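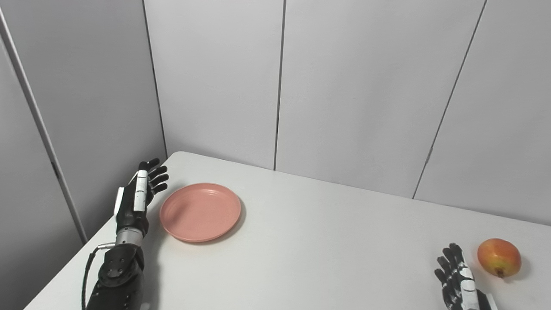 Fruit first, plates second, everything else when we get to it. These are the questions people keep sending about the snack table at Hurley, so one page for all of them. The setup is simple on purpose: white table, plates with a low raised rim, apples put out whole. The salmon-pink plate with one red-and-yellow apple beside it is the normal starting point, plate empty, fruit on the table next to it. You move the apple over when you want it. Skip to whatever you need, this is not in any real order.

When is snack table open?

Mornings from 9:30, afternoons from 2:15. Closes when the fruit is gone or at 4, whichever. September hours are the same. If the door is shut, knock, Bjartur is usually in the back washing something.

Do I have to sign up?

No. Big groups yes (more than 5 at once), send a note to Shona Nisbet the day before. Otherwise just come.

What does it cost?

Nothing for members. Guests put something in the tin. Last year the fruit came to 1,820 all in and the tin covered a good chunk of that, so thanks.

Why are the apples whole? Can't you slice them?

We used to. They went brown, half got thrown out. Whole apples keep all day and what's left goes back in the fridge. There's a slicer in the second drawer if you want one cut, also a paring knife, please wash both after. Kids ask a grownup for the knife.

Are the apples washed?

Yes, every morning, cold water and a rub with a clean towel. If one rolls on the floor wash it again.

What kind are they?

Changes. Whatever Brurklow has in the crate that week. Mostly red ones with some yellow or green on the skin. Yellow-green patches on a red apple don't mean it's unripe, that side just got less sun. People keep putting those back! Eat them, they're fine. Soft brown spots are a different thing, those go in the compost.

Any other fruit?

Pears when we can get them. Bananas on and off. No grapes for the little ones unless they're cut lengthwise, and we don't have time to cut them, so mostly no grapes. Oranges in winter, bring your own napkin.

Can I bring fruit from home?

Sure. Leave it on the counter with your name, not on the table, or it will get eaten. Ottar lost a whole bag of plums this way.

Which plates do I use?

The colored ones are for the table. White ones belong to the kitchen at Starkthorpe and have to go back, so leave them on the shelf. We own 36 colored plates. If you take one outside bring it back in. We were down to 30 in spring and had to go looking, found them all, mostly in the garden.

Do the colors mean anything?

No. We tried a color for each group and it lasted a week. Take any.

Can the plates go in the dishwasher?

Yes, top rack. Not the microwave. Don't stack them wet, they stick together and someone pulls and then you've got a chipped rim. Stand them in the rack and dry them first.

How do I get stains off?

Baking soda and a little water, leave it ten minutes, soft sponge. Berry stains take two goes. No scouring pads please, they leave scratches and then the scratches hold the stain, and you're worse off then before.

One apple per person?

To start with. Seconds after 3 if there are any left. If you only want half, split it with somebody.

How do you set the table?

Wipe it down. Dry it. Plates go out flat, well in from the edge, room to rest your arms. Apple beside the plate. Don't pile fruit in the middle, it rolls. An apple sits best on its bottom, stem up, but they end up on their sides half the time and it doesn't matter as long as they're not right at the edge.

What do you clean the table with?

Warm water with a drop of dish soap, then plain water, then dry. White shows everything. Juice left overnight goes sticky and picks up dirt. No bleach on it. For pen marks a bit of rubbing alcohol on a cloth, test a corner first.

Can we put a tablecloth on?

Rather not. It slides, plates slide with it. Placemats are ok, Ching-wen has a stack of them in the cupboard by the window.

Can I move the table?

Ask first. It takes two people and the legs catch on the door strip. Lift, don't drag. Put it back where it was when you're done.

Where do cores go?

Green bucket under the sink. Stickers off first, they don't break down and Ngan-ling ends up picking them out by hand. Plates get scraped into the same bucket. Napkins too if they're plain paper.

Who takes the bucket out?

Whoever is last. If it's more than half full don't wait for last.

I have an allergy, is it safe?

Fruit only on the table, no nuts, no peanut butter, no baked stuff. But the kitchen gets used by other groups and we can't promise what they bring in. If raw apple bothers your mouth (itchy, tingly) skip it and talk to your doctor, don't just try another kind. Tell Shona and she will put it on the list by the fridge.

Can I have peanut butter with mine?

See above. No. Yogurt dip is fine if you bring it, keep it cold, take it home.

Is there something for toddlers?

Raw apple chunks are a choking risk for under fours, so for them it's grated or cooked soft. Grater is on the hook. There's usually a tub of applesauce, ask. High chairs are at Kwan, not here, but you can borrow one if you call ahead.

Can I help?

Yes please. Washing up after the afternoon table is the one we're always short on. Takes twenty minutes. No training, just show up and Bjartur Briem will hand you a towel. Crate pickup is first thing in the morning and you need a car, talk to Ottar Ekström.

I left a lunchbox / plate / water bottle there.

Shelf by the door. Kept until the end of the month, then it gets given away. Food gets tossed same day.

Can I take leftover fruit home?

After 4, yes. Bring a bag, we're out of bags.

My question isn't here.

Ask at the table or leave a note in the tin. Ching-wen Fu updates this page when she has a minute. Menu for the soup days is on a seperate page.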